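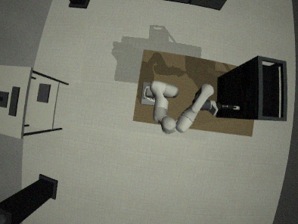

Tambour door binding at the same height every time

Fenenholm Woodworking Forum > Cabinets and Casework

amajali
I'm building a media cabinet with a vertical tambour. Canvas backing, hide glue, routed groove in both sides. Door runs freely until it is 17 inches from the bottom, then racks to the left and stops. Groove width is consistent. I waxed it twice. Is this a backing problem or a carcase problem?

myrto_g
Measure both diagonals of the carcase with the door out. A tambour will tolerate a sloppy groove. It will not tolerate a carcase that is out of square.

amajali
Diagonals differ by 2 mm. I assumed that was acceptable.

fotis.d
It is acceptable. I have run doors in worse. I would look at the slat ends first. If one slat is long, it catches wherever the groove is tightest, and that looks like a fixed height.

The front I have in mind is close to this one, dark with thin lines across:

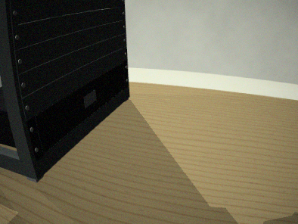 Black cabinet, ribbed upper section, light brown floor

With lines that fine you can't see a long slat from the front. Lay the door face down against a straightedge and check both ends.

myrto_g
Disagree. A long slat would bind at a different height depending on which slat it is. He said the whole door racks. Racking means the two grooves are not parallel, or he is pulling off center.

fotis.d
One long slat passes one tight spot at one height. That is what he reported.
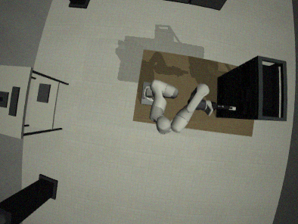
You only get several heights if the groove is tight in several places, and he said the width is consistent.

Kalogeropoulos_M
Both of you are skipping the backing. Hide glue pulls canvas in as it dries. Mine cupped in March when the shop heat went off. I switched to Pollix contact cement and the next door stayed flat. Also check the lift rail. If it is stiff and slightly wide, it will rack everything behind it.

amajali
Slats are all within tolerance against the straightedge. Lift rail is wide on the left by the thickness of a business card. I have not touched the backing.

myrto_g
Plane the rail. Then measure groove to groove at the top, at the sticking point and at the bottom. 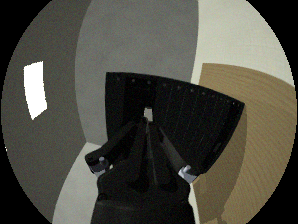
Use a pair of pinch sticks for that. A tape will bow inside the carcase and give you a number you can't trust.

amajali
Rail planed. Door now goes past the old spot and drags a little near the top. Groove to groove is tighter at the top by a hair.

fotis.d
So it was an overlong part.

myrto_g
It was an overlong part in grooves that are not parallel. Shim the top and the drag will go.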